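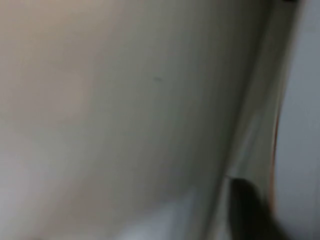 Step 1. Check the wrist camera at close range

Bring the gripper slowly up to a pale, flat surface and stop before contact. At very short distances the view will be soft, and only broad changes in tone can be relied upon. Confirm that the gripper finger shows dark against the surface. Record the result on Form 523.

Step 2. Check the view over the work table

Raise the arm and lay a book with large printing on the white tabletop. The title on the cover, ROS2编程 in this case, must be legible at an angle. Both sides of the gripper should appear at opposite corners. Note where the black cable crosses the view and keep it clear of the fingers.

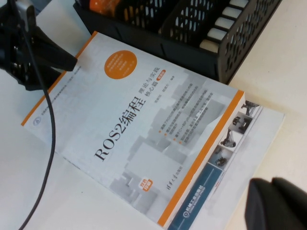 Step 3. Sign off

Save the settings under the cell name, Tralau, and return the form to Precious Xaba.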